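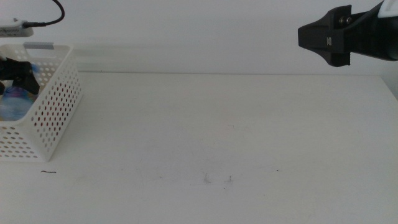
The planner froze again at 4:30 in the morning, and the night engineer was the only one at Stesby to see it. She had come down for the logs and stayed for the tea machine.

Verix, the planning module, was supposed to return a path in 90 milliseconds. When it couldn't, it said so in red. Tonight it said nothing. The arm waited, and the cursor in her terminal blinked.

She scrolled up. The last line read: grasp pose accepted, confidence high, no further request.

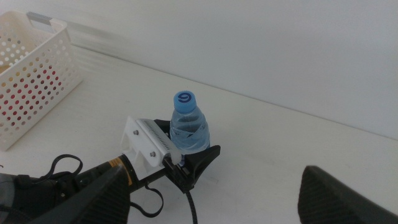 Bottle held, between pad and jaw.

She had never written "no further request." She searched the code for it and got no matches. She searched the Fikitz libraries underneath, which took longer, and got none there either.

The perception log was stranger. It should have stopped after 5 tries at the pose. It had gone on to 500, each with the same bottle and the same answer, to the last decimal. 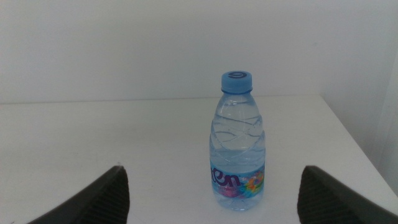

She thought about calling the Hodžić office, where they had built the scheduler, but it was too early there. She set the timeout to 30 seconds, saved the file, and typed a new goal: place, then return home.

The path came back at once. Under it was one more line.

Is this the last one tonight?

She read it twice. Then she typed no, and pressed enter, and pulled up a chair.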